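## 6. Comparing Grippers at the Connector Panel

This section describes the procedure for trying out two or more grippers on the same arm, using the connector panel as the common work object. It applies to the Davach parallel gripper and to the Tonora parallel gripper. Complete Section 5 (arm mounting and emergency stop check) before you begin.

**Caution:** Disconnect the panel from all power sources before the arm is enabled. The wires at the panel must not carry voltage at any point during a comparison.

### 6.1 Preparing the gripper

1. Place the arm in the service position and switch the controller to Manual.
2. Attach the gripper to the wrist plate with the four screws supplied. Tighten them in a crosswise order.
3. Connect the gripper cable to the tool port. The status light on the controller changes from amber to green.
4. On the controller, open **Tools > Gripper** and select the model. The factory settings are loaded.
5. Set the opening speed and the closing speed to 12 percent. Both grippers must be run at the same speed.
6. Open and close the gripper five times with no object between the fingers. If the movement is uneven, stop and refer to Section 9.

*Note:* The grip force shown on the controller is a set value. It is not a measurement, and it should not be entered in the results sheet as one.

### 6.2 Setting the approach

The approach is set by hand with the wrist camera as a guide. Only one operator may hold the enabling switch. A second person may watch the camera view but must remain outside the marked area while the arm is enabled.

1. Open the live camera view and confirm that both fingers appear in it. If only one finger is visible, the camera bracket has shifted and must be reset.
2. Open the fingers fully.
3. Move the arm toward the panel in steps of 5 mm until the connector lies between the two fingers.
4. Check each finger for clearance from the wires. A loop of cable standing out from the connector is easily caught and should be treated as part of the connector when clearance is judged.
5. Save the position as **Approach A**.

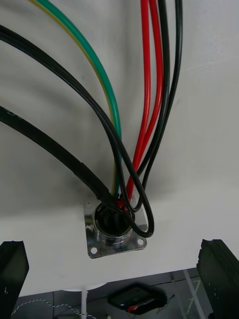

*Figure 6-1. Wrist camera view at the panel connector, fingers spread on either side.*

Reflections from the metal flange may disturb automatic exposure. Where this occurs, set the exposure by hand and keep the same value for every gripper in the comparison – a change in exposure between runs makes the recordings difficult to compare.

**Caution:** Do not close the fingers on the wires in order to test reach. Pulling on a single conductor may loosen it inside the connector.

### 6.3 Running the comparison

1. Load the program **Grelladari** from the controller menu.
2. Enter the gripper model and the operator's name.
3. Start the run. The arm moves to Approach A, advances, closes on the collar, holds, opens and withdraws.
4. Repeat until 46 cycles have been recorded. Do not adjust the panel or the wires between cycles.
5. Return the arm to the service position, change the gripper and repeat from Section 6.1. Approach A must be set again, as the fingers differ in length.

If a cycle is stopped by the force limit, record it as stopped and continue. After three stopped cycles in a row, end the run and inspect the finger pads for wear. Pads are to be replaced after 400 cycles in any case.

### 6.4 Recording and approval

Results are saved on the controller under the date and gripper model. Copy them to the shared folder before the controller is switched off, and attach the camera recording of the first and last cycle of each run.

Completed sheets are sent to Erhan Karakaya for review. Changes to the speed or force settings given in this section require the written approval of Rui Mendes.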